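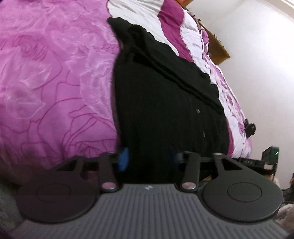

Can any machine fold laundry at home yet?

Karla Esquivel
I do laundry for five people and the folding is killing me. T-shirts I could live with, but it's the knits! A black button-front like the one on the bed takes me forever to get flat. Is there a robot I can buy that does this? My cousin swears by something called Tusby.

Fulgencio Ochoa
Nope. Get a folding board, 11 bucks.

Nana Issahaku
I work at Lahlou (commercial laundry) and our folder is great on sheets and towels - flat stuff, all one size. Somebody still feeds it by hand. Sweaters we fold ourselves, all 365 days of the year, because knits stretch and bunch and the buttons catch. I've seen demo videos of arms folding a shirt and they're fun, but check whether the video is sped up. I'd hang the button-up ones for now, or fold them buttoned (top, middle and bottom is plenty).

Yolotzin Robles
Does Tusby even ship? I signed up in August and haven't heard a thing.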